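Garrido Robotics Lab Reports Kitchen Training Results From Simulation

GRASMONT, March 28, 2019 - The Garrido robotics lab today released results from Jimora, a method for training robot arms on household tasks using computer-rendered kitchens. The work was carried out at the lab's Skaltetthorpe site.

Jimora changes the look and layout of a simulated counter between practice runs. Surface patterns, dishes and other household items are swapped or moved, and the arm has to plan its reach again each time. The control software was trained on 3,702 rendered layouts and then tested on 2,470 layouts it had not been given before.

On the test set, the arm knocked into objects 30 percent less often than the same software trained on a single fixed kitchen. Training took 20 hours on the lab's own computers.
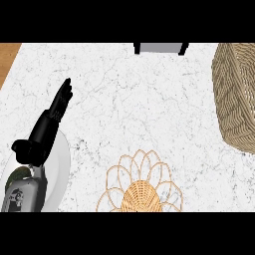
A simulated robot arm over a marble countertop with a plate, a woven placemat and a wicker basket. Rendering: Garrido

The lab said patterned surfaces such as veined stone were the hardest for the earlier software, which sometimes treated dark lines as the edges of objects. Those errors became less common with Jimora but did not go away. Open-weave items also remain a problem - the counter shows through the gaps, and the software can misjudge where the item ends.

All results so far come from simulation. Tests on a physical arm are due to start in Skaltetthorpe in April, using the same control software without retraining.

A technical report and the full list of test layouts are available from the Garrido press office in Grasmont on request.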